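We use cookies to remember your preferences. Accept | Manage settings

Tuning a two-peg insertion in Sketen

The orange two-peg block and the green foam board look like nursery equipment, and they have eaten more of my afternoons than any welding cell. 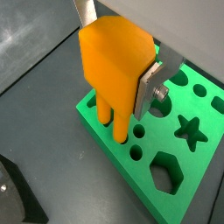

1. Stop above the holes

Set the approach pose so the peg tips stay clear of the foam. Then check each peg on its own in the wrist view. If one hangs lower than the other, the block is tilted in the grasp, and the planner will cheerfully carry that tilt all the way down. Fix it now.

2. Mask the decoys

The board has plenty of other holes, and the Cimov detector loves every one of them. Draw a region around your pair and save it with the board pose -- not with the camera pose, unless you enjoy drawing regions.

3. Go soft

Switch from position control to compliance before contact. I cap the downward force at 6 newtons. Foam forgives a lot, so a higher number will look fine until you try the same settings on something hard.

4. Search small

Run the spiral with a timeout. Mine gives up after 100 steps, backs off and asks for a new pose. The default is 1386, long enough to make coffee and regret it.

5. Log the failures

Turn on force logging at the highest rate your controller accepts. The Siu plotter reads the files as they are, provided the folder name has no spaces in it. Guess how I learned that.

Last edited 2022-05-02. The release planned for September renames half of these menus.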